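I've had a post half written since the beginning of September and I keep not finishing it, so tonight you get the whole messy thing.

For anyone new here: I work in the test kitchen lab at Teltent. We check small appliances before they go into stores, and for most of my time there my job was doors. Open, close, open, close, press the button, write it down. A full door run is 2000 cycles per oven, and we used to split it up into turns of 300 before swapping with whoever was at the next bench. I had a podcast habit and a very strong right thumb!

Then the company bought the Pliltmont system and moved us over to the new room in the Wullgate building, and the arms took over the doors. I was nervous about it (we all were, and if you heard the talk in the break room that first week you'd have thought we were all packing up by lunchtime). What really happened is duller and, for me, mostly nicer. I still have a job. It just has a different shape, and my thumb has gone back to being a regular thumb.

A microwave door sounds like the easiest thing in the world until you have to teach it to a pair of arms. Where do you push? How far does it swing before it bumps something? I spent one entire afternoon on the push button, and I went home dreaming about it.

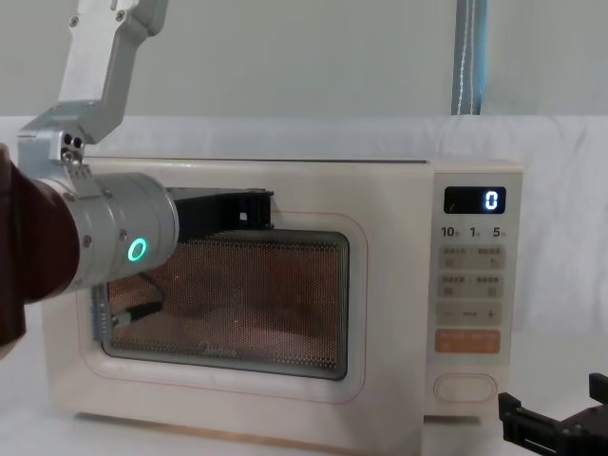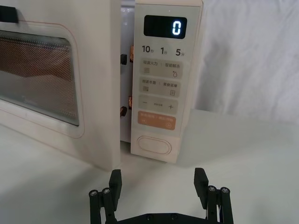
Same oven all the way through, and the door gets all the attention.
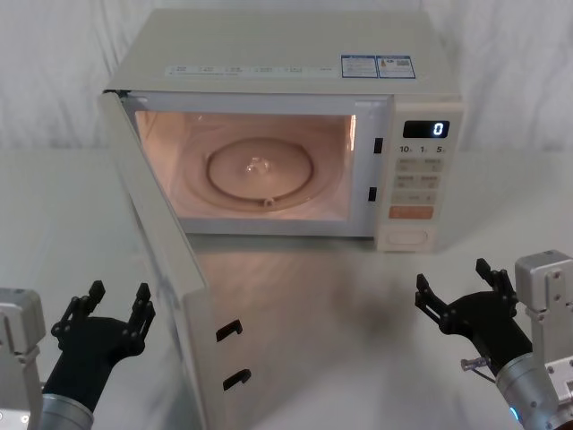
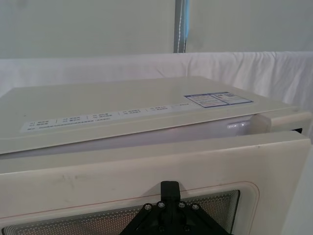 So what do I do all day now? I set up the ovens, I watch the first few cycles closely, and then I go through the log and look at anything the system flagged. Last week it stopped at cycle 297 and wouldn't go on, and I got to work out whether the problem was the latch or the way we'd set up the reach. It was the reach. I fixed it myself, which I could not have done in spring, and yes, I was a little smug at dinner.

There are things I miss. We talked more when we were all stuck at the benches together, and the new room is quiet in a way I haven't gotten used to. There's also less overtime. That's great for my evenings and not so great for my car payment, and I wish management had been upfront about it before the move and not after. Two people on my team asked to transfer over to packaging, and I get it. Staring at a log isn't for everybody.

They've promised 5 more training days for each of us, using the Jelínek course materials, and I've already signed up for the first one. If any of you have taken it, tell me in the comments whether I need to brush up on my math first. It's been a while.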